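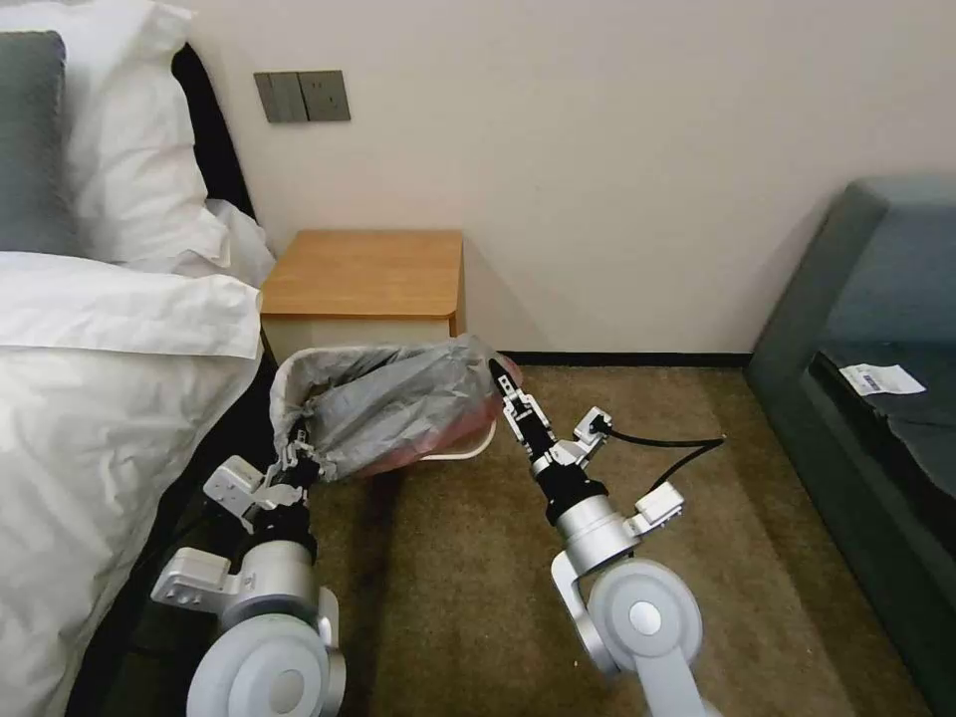
Issue 7

The Furnished Room, In Pictures

Gretdale sends out a welcome folder that calls its extended-stay rooms "considered down to the last detail." I have read that sentence in a good many folders. Alina Stanciu and I went through this one with the folder open, and we kept coming back to the same few square feet beside the bed, where the lamp ought to be and the trash ends up.

The folder lists 738 rooms with the same layout, so whatever is wrong in this corner is wrong 738 times. Gayan Dissanayake, who edits these pages, asked me to be fair. I have tried.

Bedding first. White duvet, a large white pillow, a dark gray one behind it. The folder says "layered for comfort." I say one pillow to sleep on and one to move onto the sofa every night and back every morning. The duvet creases the minute anyone looks at it, and I don't hold that against it.

The bedside table has a light wood top with a drawer and an open shelf under it. The wood I like. The shelf I'm less sure of – it is exactly the kind of place a phone charger goes to be left behind.

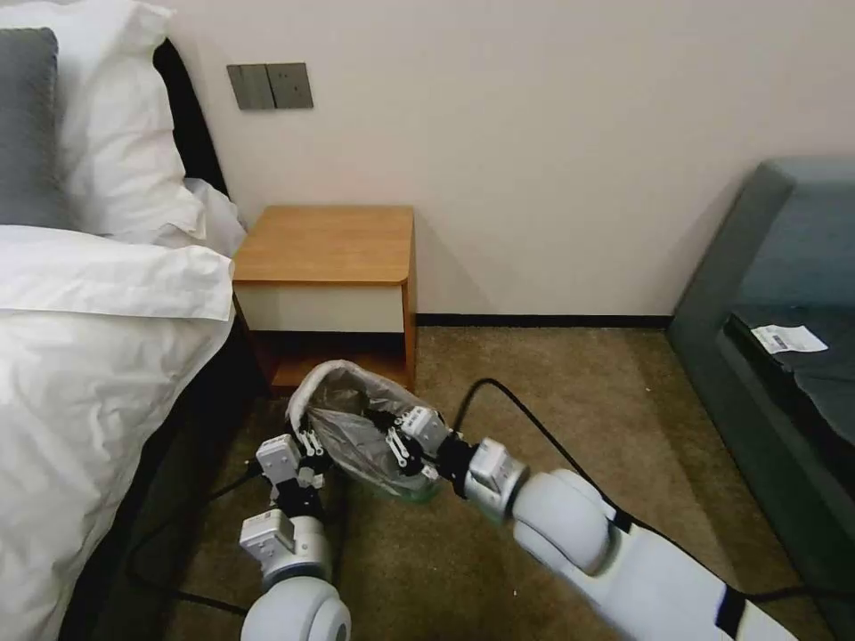
The wastebasket question

Every hotel group I have written about puts the trash next to the nightstand, and every one of them says guests asked for it. Did they? I have never met a guest who asked for it. A small bin with a gray liner folded over the rim takes tissues and a receipt or two, and then it is full. Takeout containers have to go somewhere else, and the folder doesn't say where.

Alina disagrees. She says a bin by the bed gets used and a bin by the door doesn't, and that I would complain wherever they put it. Possibly.

The liners are another matter. Skonden supplies them in cases of 2,000 and sells them as "one size for every room basket." One size for every basket means too much bag for a small one, and all that extra has to be bunched up or folded down by whoever does the room.

The sofa is a dark teal-gray with a rounded arm. It's a good color for hiding coffee and a poor one for hiding paper: a little white slip with what looks like a barcode on it stands out on the cushion from across the room.

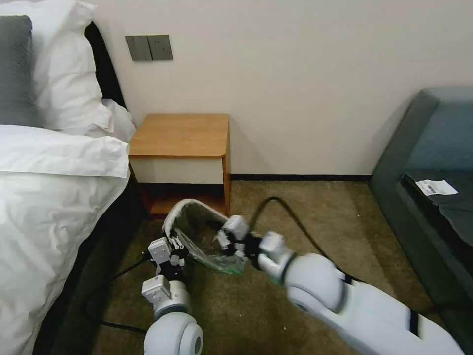
My real complaint is with the cleaning checklist, which Wallner wrote and Gretdale prints in the back of the folder as if guests would find it reassuring. It gives the bin one line: "empty and reline." Anyone who has done the job knows the liner is the slow part. With the basket over on its side on the carpet and the bag partly out of the mouth, there's still the bunched plastic to deal with, and one line doesn't cover it. Grollitz, whose checklist I looked at last January, gives the same job a paragraph of its own. I thought that was fussy then. I'm coming around.

The brownish-olive carpet gets no mention in the folder at all. It's low and plain, and I'd guess it forgives a lot.

Text and captions closed 24 December 2024. Corrections to the editor, please, and keep them short.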